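Textile notes: wash temperature and color loss in printed bedding

The trial of printed cotton and cotton-blend bedding at Sirora closed in May. It covered 243 pieces, sheets and bedspreads together, put through the household program at two temperatures, warm and hot. Color was read before the first wash and after the last one, with the piece conditioned flat in the same room. Detergent dose was held constant. Optical brightener was left out, as it shifts the readings on white ground and hides early yellowing.

Most of the loss came in the first four cycles. After that the curve flattened for the warm group and kept a slight slope for the hot group. Line drying and tumble drying gave the same result for color, though tumble drying raised more lint.

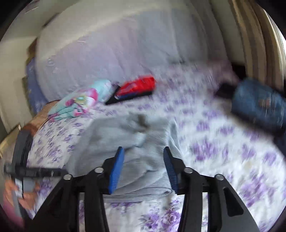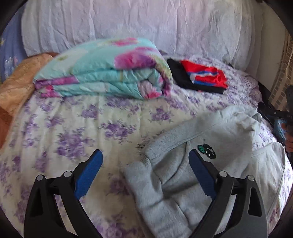
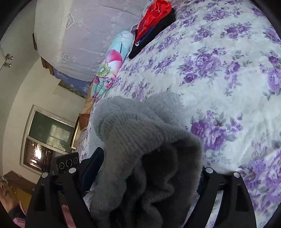
Pigment prints and reactive prints fail in different ways, and the results are reported separately for that reason. A pigment print sits on the fiber in a binder, and wear takes it off at folds and hems first. A reactive print bonds with the cotton and fades evenly. Purple is a useful test color in both classes. A floral like the purple one on white on the bed is often built from a red and a blue component, and when these fade at unequal rates the flower drifts toward pink or toward gray before it looks any lighter. The white ground is a second check, as loose dye from other items in the load settles there. Dark navy and black pieces should be washed apart from such prints until their rinse water runs clear. Fleece should also be kept out of the load, mainly on account of lint.

The full table has 2179 readings and is held with the Farina set from the previous round. Pieces with a missing first reading were dropped before analysis. Readings from the two rounds should not be pooled, because the lamp in the meter was changed between them.

The next round will use the cold program only, with a spin speed limit and the same detergent. Bukia is supplying the undyed control cloth, cut to 200 mm squares and hemmed on all sides.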